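Lachen auf Bestellung

Die Hauptdarstellerin von "Gamano" steht neuerdings auch auf Stand-up-Bühnen, pünktlich zum Start der Komödie. Zufall? "Nein, natürlich nicht", sagt sie. "Die Produktionsfirma Indska hat gefragt, ob ich mir das vorstellen kann. Ich habe erst einmal abgesagt." Zwei Wochen später sagte sie zu. Was sich dazwischen geändert hat, will sie nicht genau sagen. Geld sei es nicht gewesen.

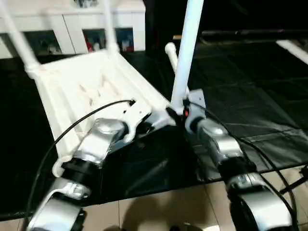

Weißer Plastikstuhl, nach hinten gekippt

15 Minuten dauert das Programm, 8 davon laufen inzwischen als Clip im Netz. Es geht um das Aufwachsen in Urkberg, um Schützenfeste und eine Tante, die jeden Film vor dem Ende ausschaltet. Manches sitzt. Vieles klingt, als hätte ein Raum voller Autoren daran gefeilt. "Drei Leute haben mitgeschrieben", räumt sie ein. "Bei einem Film stört das doch auch keinen."
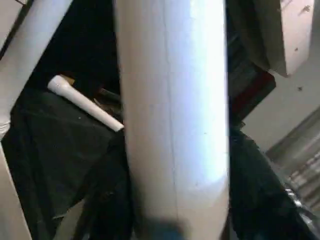 Weißes Rohr vor schwarzem Stoff

Der Einwand ist nicht falsch, aber bequem. Wer Stand-up macht, verkauft die eigene Sicht auf die Dinge. Ob es die Tante gibt? Sie lacht. "Es gibt mehrere Tanten." Eine Antwort ist das nicht, und auf Nachfrage kommt auch keine bessere.

Über die Proben redet sie lieber. Im Theater Vallejo habe sie vor 31 Zuschauern gespielt, die meisten mit Freikarte. "Nach fünf Minuten war es so still, dass ich die Lüftung gehört habe. Da wollte ich nach Hause."

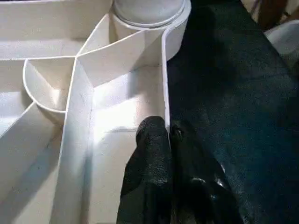 Einsatz mit Fächern, weiß

Im fertigen Clip ist von Stille wenig übrig. Das Publikum lacht laut und auffallend gleichmäßig. Nachgeholfen? "Den Schnitt habe ich nicht gemacht", sagt sie. "Ich habe ihn einmal gesehen und fand mich zu laut."

Sie wirkt in solchen Momenten sympathischer als auf der Bühne. Warum das Programm davon nichts zeigt, bleibt ihr Geheimnis oder das der Werbeabteilung.

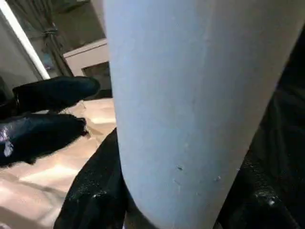 Und nach dem Kinostart?

Eine Tournee sei im Gespräch, heißt es. Termine gibt es keine. "Ich würde gern weitermachen, aber mit eigenen Texten", sagt sie. Ob Indska dann noch zahlt, weiß sie nicht. "Gamano" läuft im März an, bis dahin stehen noch zwei Auftritte im Kalender, beide direkt vor einer Vorpremiere.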